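The Round Chair Is Not Furniture

I have lived with a barrel chair for long enough to have opinions about it, and they have hardened. The barrel chair is everywhere now. Every apartment listing has one, every hotel lobby has four, and every catalog that comes through my door seems to have built its cover around one. They have names like Senen and Pichon, which sound like places you would go to recover from an illness. I paid $284 for mine, marked down from a price I suspect was never charged to anyone.

My complaint is simple. A chair should have a front, a back and some idea of what it expects from you. The round chair has a hug. It wraps around you at elbow height and goes down to the floor in a solid band, so you can't tuck your feet under it, slide a book under it or get a vacuum anywhere near the dust that must surely be living there. You sit in it one way. I like to throw a leg over the arm when I read, and the round chair has no arm to speak of, only more back.

Then there is the velvet. Velvet keeps a record. Run a hand over the seat and you leave a stripe, sit down and you leave a map, and no amount of brushing gets the whole thing pointing the same direction. Brown is the most forgiving color and it still goes light and dark in patches the minute anyone looks at it. Gather the fabric into pleats across the back, as the makers love to do, and you have a set of little gutters for crumbs as well. 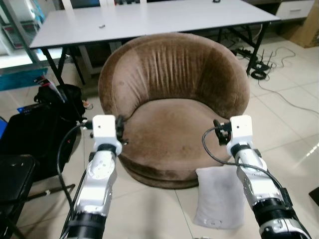 The Pillow Problem

Sooner or later every round chair gets a pillow, and the pillow is an admission. If the chair were comfortable it would not need one. The seat on most of these is deep enough that a person of normal height has to choose between having a back and having knees, and the pillow is there to settle the argument. So you buy one. It is square, because pillows are square, and the chair is a circle, and you don't need much geometry to see where this goes.

A square pillow in a round back has nowhere to lean. It slumps, or it bridges the curve like a plank, and in both cases somebody pulls it out before sitting down. Where does it go then? There is no side table, because the store told you the chair was a statement and should stand alone. It goes on the floor. I have visited a good many homes with round chairs in them and I would bet $50 that the pillow spends more of its life on the tile than on the seat.

And it is always white! I own a white one from Wumine and I can report that white is a fine color for a pillow that stays where you put it. Mine has been gray along one side since October.

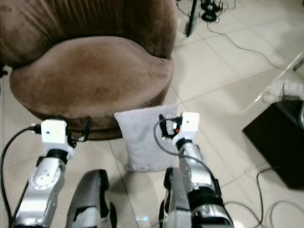

Kidstead, writing under an earlier version of this complaint, said that I had the whole thing backward. The pillow was never meant for the back, went the argument, it goes under the elbow, and anyone who tries it that way for one evening will stop whining. The same comment added that a chair you can't vacuum under is also a chair the cat can't get under, and that this alone was worth $249.

I tried the elbow. It was better, I'll give Kidstead that much. It worked for as long as I sat perfectly still with a book in one hand, and when I reached for my coffee the pillow shot out over the rounded front edge of the seat and onto the floor – which is where I had been keeping it anyway.

The point about the cat I can't answer. I don't have one, and I notice that people who defend round chairs tend to bring up animals.

What I want back is the ordinary armchair. Four legs, two arms, a gap underneath, a cushion you can flip when one side gets tired. It photographs badly and it looks like something your uncle fell asleep in, and he did, for hours, with a square pillow behind his head that stayed put the entire time. I went looking for one last month and the store had a single example, at the back, behind a row of velvet drums. It was more than I wanted to pay. I sat in it until they started turning off the lights, and I'm going back with a tape measure.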